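Police report number but no police report?
Asked by Draltuvus in Neighborhood Safety, Malevport

Someone went through my car in November while it was parked on Begay Street. They took a phone charger, a jacket and, for reasons of their own, the owner's manual. The passenger window was broken too. I called the non-emergency line, a very patient officer gave me a case number over the phone, and I wrote it on an envelope like a responsible adult.

Now my insurance company wants the full report, "not just the number." I went to the records window and was told the report isn't in the system. The number is in the system. The report is not. I asked what the number was attached to and got a look. 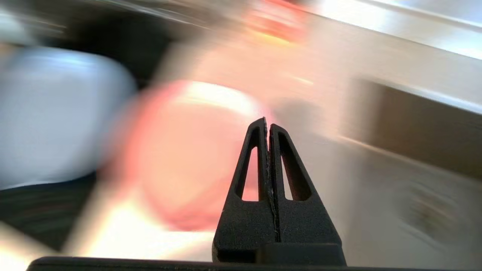 I've been back twice. The second time they gave me a form to request the report that doesn't exist, with a fee of 40 dollars, payable whether or not they find it. Has anyone gotten past this stage? And is there a deadline I should be panicking over?

Enby_resident

Don't pay the 40 yet. What you have is probably an incident number, which the dispatcher's software hands out the moment a call is logged. A report only exists once an officer writes one up and a supervisor signs off on it. If either of them forgot, you have a number and nothing behind it.

Ask the window for the "call log entry" for your number. When my garage was broken into, that was free and took 4 days. It should have the name or badge number of whoever took your call. Then leave a message for that officer asking them to complete the report, and give them the date, the street and the list of what was taken. Mine had gone on leave, so the shift sergeant did it from my list — he spelled my name wrong, but the insurer didn't mind.

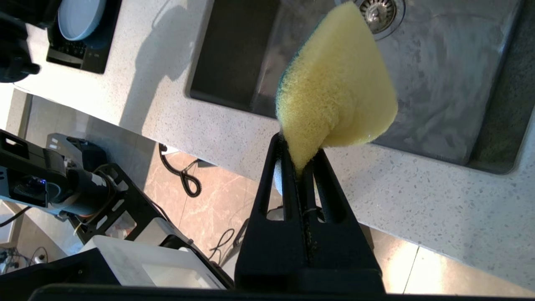

As for panicking, look at your policy, under the part on what you have to do after a loss. The deadline for telling them is usually separate from the one for sending paperwork. Email your adjuster now, say the police report is delayed, and attach the call log entry when you get it. Keep the envelope, too.

begay_st_lifer

Same street, same thing, different window. Took me 11 phone calls. Go in person before lunch, the afternoon crew sends everybody home with the form.

portside77

Why would you even claim for a charger and a jacket? Your deductible is probably more than that. I'd have taped up the window and moved on.

Draltuvus

Replying to portside77: the window was the expensive part, and I did tape it. It rained.

Enby_resident, thank you, I didn't know there was such a thing as a call log entry. I asked for it on 25th February and the clerk knew exactly what I meant, which was a little insulting after two visits. I have the officer's name now and I've left him a message. The adjuster says she'll hold the claim open in the meantime.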